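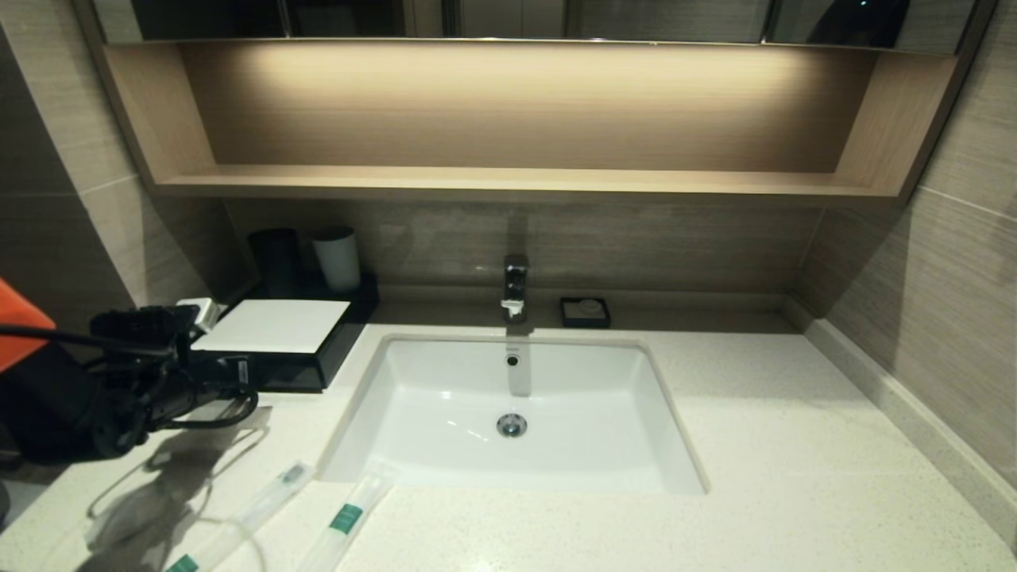
GUEST BATHROOM INSPECTION: VANITY AND SINK

Property: Lenadier, Tultcombe
Room: 801
Date: March 19, 2024
Time in: 1630
Inspected by: Chrysanthi Kalogeropoulos

Mark each line OK, Fix or N/A. Write a comment for anything marked Fix.

1. Countertop
Chips, cracks or sharp corners at the front: OK
Seam between counter and wall: OK
Comment: Speckled quartz. Use the neutral cleaner only. The descaler stays in the shower.

2. Sink
Undermount seal, felt by hand all the way round: OK
Overflow hole open: OK
Pop-up drain lifts and seats: Fix
Comment: Drain sticks when pushed down. Same note in January. Needs the rod adjusted from below, ticket sent to Grivwood.

3. Faucet
Base tight, no wobble: OK
Lever moves freely both ways: OK
Drip after shutoff, watched for 2 minutes: OK
Hot water at or under the house limit: OK
Comment: Short spout, so water lands close to the back of the bowl. No splash onto the counter at full flow.

4. Under the sink
Shutoff valves turn by hand: OK
Trap and supply lines dry: OK
Comment: Left valve is stiff but turns.

5. Amenity tray and cups
Tray flat on the counter, behind and to the left of the sink: OK
Dark gray cup and white cup at the back of the tray: OK
Rims checked for chips: OK
White square at the front of the tray, clean: OK
Comment: Card is a little crooked. Straighten at final pass. The black tray shows every fingerprint, wipe it last.

6. Soap
Wrapped round bar on the dark dish, right of the faucet: OK
Wrapper sealed: OK

7. Toothbrushes
Sleeves sealed, no tears: OK
Put away in place: Fix
Comment: Toothbrushes with the green label are lying on the front left of the counter. Move to the tray, heads pointing the same way. Any sleeve that has split goes in the trash.

8. Electrical
Outlet trips and resets on test: OK
Mirror light, no flicker: OK

Open items: 2
Drain rod (Grivwood)
Toothbrushes (housekeeping, before the room is released)

Send the signed copy to Tessier at the front office.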